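Cómo pasar los pedidos de una hoja de cálculo a un programa de gestión sin perder la cabeza

Publicado el 14/3/18 por Facundo Garrido

Casi todas las empresas pequeñas con las que trabajo llegan con la misma historia. Hubo un día en que alguien abrió una hoja de cálculo para apuntar los pedidos, y como funcionaba bien le añadió una columna, y luego otra, y después una pestaña para los proveedores, y a los pocos años aquello ya era el corazón del negocio (con sus colores, sus comentarios escondidos y su celda amarilla que no se puede tocar). No tengo nada contra las hojas de cálculo, les debo media carrera. Pero llega un momento en que dos personas quieren escribir en la misma fila, y entonces toca mudarse.

En esta guía cuento cómo hago yo esa mudanza, paso a paso, con el caso de Brodard, un distribuidor de material de encuadernación que tenía una hoja con 2,000 filas y quería pasarla a Plelier, el programa de gestión que les instalamos. Los pasos sirven igual para cualquier otro programa que admita importar archivos CSV, que son casi todos. Si el vuestro llama a las cosas de otra manera, no os preocupéis, lo encontraréis enseguida.

Lo que vais a necesitar

Una copia de la hoja original, permiso de administrador en el programa nuevo, un entorno de pruebas (o al menos una empresa ficticia dentro del programa) y una tarde tranquila. También conviene tener localizada por teléfono a la persona que más usa la hoja. En Brodard era Sirkka Valtonen, que se sabía de memoria qué significaba cada abreviatura y nos ahorró muchísimas horas de adivinar.

Paso 1. Congelar una copia

Guardad la hoja tal como está, con otro nombre, y ponedla en modo de solo lectura. Todo lo que hagáis a partir de ahora se hace sobre una segunda copia, la de trabajo. A mí me gusta llamarlas pedidos_original y pedidos_trabajo, sin más florituras. He visto carpetas con archivos llamados final, final_bueno y final_bueno_este, y os aseguro que a las siete de la tarde es dificilísimo saber cuál era el bueno de verdad.

Si la empresa sigue apuntando pedidos mientras tanto, que es lo normal, anotad la última fila que entró en vuestra copia. Más adelante habrá que recuperar las que vayan llegando y ese apunte os dirá por dónde empezar.

Paso 2. Hacer un inventario de columnas

Abrid una pestaña nueva y copiad en ella, en vertical, los títulos de todas las columnas. Al lado escribid cuatro cosas: qué contiene, quién la rellena, si se usa todavía y cómo se llama el campo equivalente en el programa nuevo. Este último hueco se puede quedar vacío por ahora.

No os saltéis la pregunta de si se usa. En Brodard había una columna titulada "KM" que todos tomábamos por kilómetros de reparto, y estuvimos un buen rato pensando cómo convertirla en una tarifa de transporte. Eran las iniciales de Kaisu Mäkelä, que ponía ahí una cruz cuando había revisado el pedido. La columna pasó a ser una casilla de "Revisado" y asunto resuelto.

Las columnas que ya no sirven se marcan en gris y no se importan. Borrarlas no hace falta, quedan en la copia congelada por si algún día alguien las echa de menos.

Paso 3. Separar lo que va junto

Una hoja de pedidos suele mezclar tres cosas que en un programa de gestión viven en sitios distintos: los clientes, los artículos y los pedidos propiamente dichos. Cread una pestaña para cada una.

En la pestaña de clientes, copiad nombre, dirección, teléfono y correo, y después usad la función de quitar duplicados. No confiéis del todo en ella. Para la hoja, "Laitinen", "Laitinen S.L." y "laitinen " con un espacio al final son tres clientes diferentes, así que antes de quitar nada aplicad ESPACIOS para limpiar los blancos sobrantes, ordenad por nombre y repasad la lista a ojo. Es un trabajo pesado, ya lo sé, yo me pongo la radio.

A cada cliente dadle un código corto y único. Puede ser tan simple como C001, C002 y así sucesivamente. Haced lo mismo con los artículos si no tenían ya una referencia. Luego, en la pestaña de pedidos, sustituid el nombre del cliente por su código con BUSCARV (o con la función de búsqueda que prefiráis). Las filas que devuelvan un error son nombres mal escritos que se os escaparon antes: corregidlas y volved a calcular.

Paso 4. Poner en orden fechas, importes y decimales

Aquí es donde se estropean la mayoría de las importaciones, y es una lástima, porque se arregla en un rato.

Las fechas: seleccionad la columna entera y quitadle la alineación manual. Las fechas de verdad se irán a la derecha y las que en realidad son texto se quedarán a la izquierda. Estas últimas hay que convertirlas. Después dad a toda la columna el formato que pida el programa; en Plelier es año, mes y día separados por guiones.

Los importes: quitad el símbolo de la moneda y el separador de miles, y comprobad si el programa espera coma o punto para los decimales. Un pedido de 30 euros que se convierte en uno de 3 000 da mucha risa cuando pasa en pruebas y bastante menos cuando ya se ha mandado la factura.

Los códigos postales y los teléfonos: dadles formato de texto antes de hacer nada más. Si no, los ceros del principio desaparecen sin avisar.

Los estados del pedido: haced una lista cerrada. Nosotros encontramos "enviado", "Enviado", "env.", "ok enviado" y un misterioso "fuera", y los unificamos todos. Preguntad antes de unificar, eso sí. "Fuera", por ejemplo, quería decir que había salido del almacén pero aún no lo había recogido el transportista, y al final mereció un estado propio.

Paso 5. Exportar y probar con pocas filas

Exportad cada pestaña como CSV con codificación UTF-8. Si vuestra hoja de cálculo os pregunta por el separador, elegid el punto y coma, que da menos guerra cuando hay decimales con coma.

Y ahora, por favor, no importéis todo de golpe. Haced primero un archivo con 30 pedidos elegidos a mala idea: el más antiguo, el más reciente, uno anulado, uno con una devolución, uno de un cliente con eñe o con tilde en el nombre, uno con descuento. Mattes Wendt, que es quien lleva las pruebas en nuestro equipo, disfruta muchísimo con esta parte y siempre acaba metiendo un artículo con comillas en la descripción. Suele tener razón, las comillas rompen muchos CSV.

El orden importa. Primero los clientes, luego los artículos y por último los pedidos. Un pedido que apunta a un cliente que todavía no existe se queda en el limbo o, peor, crea una ficha vacía con el código como nombre.

Paso 6. Comparar con alguien que conozca los datos

Sentaos con la persona que usaba la hoja y abrid los pedidos de prueba uno por uno, con la copia original al lado. Mirad el total, el cliente, la fecha y las líneas. Dejadla hablar. Los comentarios del tipo "qué raro, este señor siempre pide dos cajas" valen más que cualquier informe automático.

Apuntad cada diferencia en una lista y corregid el problema en la pestaña de trabajo, nunca a mano dentro del programa. Si lo arregláis dentro, la próxima importación traerá otra vez el error. Borrad los datos de prueba, exportad de nuevo y repetid. Con Brodard hicimos 3 vueltas y me parece un número muy razonable.

Paso 7. La importación completa

Elegid un momento en que no se trabaje. Un viernes por la tarde parece buena idea hasta que algo falla y no queda nadie a quien preguntar, de modo que yo prefiero la primera hora de la mañana, a mitad de semana, avisando con tiempo de que habrá que esperar un poco para apuntar pedidos.

Haced una copia de seguridad del programa, añadid a la hoja de trabajo las filas nuevas que hayan entrado desde el paso 1 (aquí os alegraréis de haber anotado la última), exportad por última vez e importad en el mismo orden de siempre. Al acabar, comprobad tres cifras contra la hoja: número de clientes, número de pedidos y suma total de importes. Si las tres coinciden, respirad. Si no coincide la suma pero sí el número de pedidos, mirad los decimales antes que ninguna otra cosa.

Después bloquead la hoja antigua para que no se pueda escribir en ella. Cuesta, hay cariño de por medio, pero con dos sitios abiertos a la vez siempre habrá pedidos que se apunten en el que no toca.

Paso 8. Acompañar los primeros días

Dejad impresa una hojita con las operaciones más corrientes: dar de alta un pedido, buscar un cliente, cambiar un estado y anular una línea. Con eso basta para arrancar. La de Brodard la escribió Blažena Kollár con sus propias palabras, sin capturas ni términos del manual, y la gente la entendió a la primera.

Reservad también un rato cada día de la primera semana para contestar dudas. Casi todas serán pequeñas - dónde está el botón de tal, por qué no me deja guardar - y contestarlas pronto evita que alguien abra una hojita de cálculo nueva "solo para mí, provisional". Ya sabemos cómo acaban las provisionales.

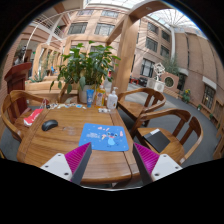 Si algo sale mal

El programa rechaza el archivo entero: suele ser la codificación o el separador. Abrid el CSV con un editor de texto sencillo y mirad la primera línea.

Faltan pedidos: buscad filas con el código de cliente vacío. Plelier las omite y las deja en el registro de importación, dentro de Herramientas, en la pestaña Avisos.

Salen caracteres raros en los nombres: volved a exportar en UTF-8 y repetid desde los clientes.

En septiembre nos toca una mudanza parecida en Tiranach, esta vez con el almacén incluido, y quiero ampliar la guía con la parte de existencias. Si mientras tanto os atascáis en algún paso, escribidme contando qué programa usáis y en qué punto estáis, y lo miramos juntos.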